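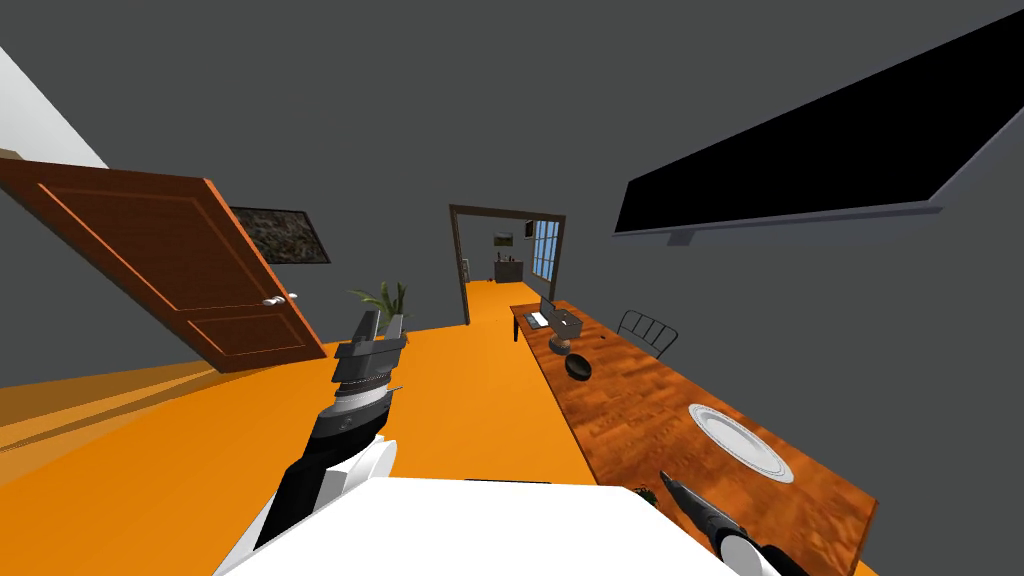

Robot arms in a simulated interior. Computer rendering.

7/8/19

Flesivitz says its new Demilel bug sweeper finds hidden transmitters in under three minutes. The claim rests on 35 trials, all run by the company in its own Brerkano office -- and staff there knew a device had been planted each time. No false alarm rate was given. The unit costs $1155 and goes on sale with eight preset scan modes. Flesivitz promised outside test results in June. None have been published.

3 comments | 8 shares

Contact the news desk | Back to top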